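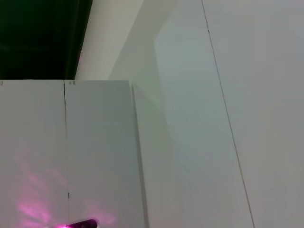
Preladum White Board Panels
Flat panels for dividing, lining and closing off

Preladum is our plain white panel for people who need a straight, clean surface and do not want to build a wall for it. You stand the panels side by side, fix them to the rail or to the frame behind, and you have a low partition with a level top. They are made by Sisel in our workshop in Derkmont and sold by the piece, so you can buy one panel for a cupboard side or a long row for a storeroom.

What customers use them for

Most orders are for small workrooms, stockrooms and school spaces. A row of panels hides shelves, separates a packing corner from the rest of the room, or protects a painted wall where boxes and chairs are pushed against it every day. Some customers use single panels as the back of an open shelf. We have also sold them for a theater store, where they stand between the costume racks.

They are not made for carrying weight. Please do not hang shelves or cabinets from them. A coat hook with a light coat is fine, a bicycle is not.

Surface

The finish is a matte, slightly cool white. In daylight it looks whiter than most wall paints, and in the lower part of a room, where less light comes, it can look a little gray. This matters if you want to match it with a wall that is already painted. Order the sample piece first and leave it against your wall for one full day, morning until evening. Warm white walls look yellow beside it, and no light bulb will fully correct this.

The front and the back have the same finish, so a panel can be turned if one side gets damaged. The long edges are covered in a shade slightly grayer than the front. At the open end of a row you will see this edge, and many people like to leave it so. If you prefer not to see it, add the end cap.

Joints

Panels meet with a plain butt joint. There is no tongue and no overlap. When the row is set properly, the joint is a thin dark line from top to bottom. If your floor is not even, the line will lean a little to one side, and the correct way to fix this is with the leveling feet and not by pushing the panels together at the top. Start always from the higher end of the floor.

For a closed joint we supply a white filler strip, which is pressed in by hand. It can be pulled out again without damage to the edge. We do not recommend silicone. It collects dust and later you cannot separate the panels without breaking the finish.

Marking the panels

If you are putting up a longer row, number the panels with a soft pencil on the top corner before you take them down for cutting or moving. Pencil wipes off with a damp cloth. Ballpoint and marker do not, and even alcohol leaves a blue shadow. We learned this from our own display row – it has one marker number that will stay forever.

Specifications

Material: coated wood fiber board
Colors: white only
Finish: matte, both sides
Width: 60 cm
Height: 100 cm standard, other heights on request up to 180 cm
Thickness: 18 mm
Tolerance on cut heights: 1 mm
Use: indoor, dry rooms
Pack: single, or bundle of 3

In the box

One panel (or three in the bundle)
Two leveling feet per panel
Two joining plates per panel, with screws
Fitting sheet in English and Spanish

Sold separately: Kazmi floor rail, end cap, filler strip, sample piece.

Fitting

The panels can be joined to each other with the plates on the back, but a free row also needs the Kazmi floor rail, or a fixed point on a wall at one end. A row without the rail should not be longer than two panels. It will stand, but if a child leans on it, it can fall.

Cutting on site is possible with a fine blade. Put masking tape on the cut line, and cut with the good side up if you use a hand saw, or down if you use a circular saw. Seal every cut edge the same day. An open edge takes moisture from the floor when it is mopped, and the board swells. This is the most common complaint we receive, and the guarantee does not cover it.

Two people should carry the bundle. Carry it on the long edge and do not set it down on a corner.

Cleaning

Soft cloth, warm water, a drop of dish soap. Dry it after. Rubber heel marks come off with a white eraser. Do not use scouring powder or the rough side of a sponge, it makes shiny spots that show when light comes from the side.

Orders and delivery

Panels in standard height leave the workshop within 7 working days. Cut heights take longer, especially in September, when many schools order at the same time. We keep almost 2,000 panels in stock, so large orders in standard height are normally not a problem, but please write to us before you promise a date to your own customer.

Check the corners when the delivery arrives and note any damage on the driver's paper. Uncut panels can be returned within 30 days in the original packing.

Questions about measurements and cutting: Boris Kuruc, workshop
Questions about orders and returns: Hooman Farahani, sales office

Related products

Kazmi floor rail, white
Preladum end cap
Preladum filler strip
Preladum sample piece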